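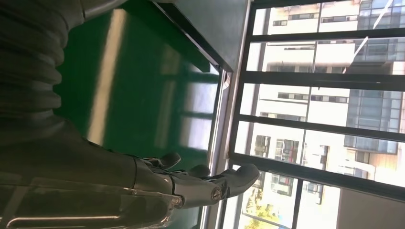 ## 4. Shared meals as fundraising: what the guests told us

The community dinners at Ruawai were a joy to study, and we think the interviews show why. Each dinner raised money for newly arrived families, most of them waiting on a housing decision, and each was cooked by members of those families alongside the regular kitchen team. We had expected guests to talk mainly about the cause. They did talk about it, but they came back again and again to the food and to who had sat next to them.

Seating mattered a great deal. At the first two dinners guests chose their own places, and church members, neighbors and families mostly kept to separate tables. For the November dinner Beverley Tautahi, who ran the hall, handed out place cards at the door. The change in our field notes is striking! People passed dishes across the table, asked what was in them, and stayed long after the plates were cleared. One guest told us she had "come for an hour and missed the last bus."

Table 3 gives the money raised at each event. The November dinner brought in $3,578 after food costs, well ahead of the earlier ones. We are careful with this result -- the ticket price had gone up, and a local bakery, Hivine, gave all the bread -- but the gifts made on the night, over and above tickets, also rose.

Music had a mixed reception. Older guests loved the fiddle player and several danced. Guests who were still learning English found it hard to follow talk over the tunes, and two of them moved to the hallway to keep a conversation going. Later organizers might try playing between courses (the Grastby supper club does this, and its members spoke warmly of it).

The cooks' own accounts are the richest part of our data. Many described the pleasure of being asked for a recipe, and one had written hers out in two languages before dessert was served. They also described hard work, and some felt that speeches from the stage had thanked donors at length and the kitchen only in passing. We return to this point in Section 5, where we compare the Ruawai dinners with the ticketed banquets studied by Sastry and Laing.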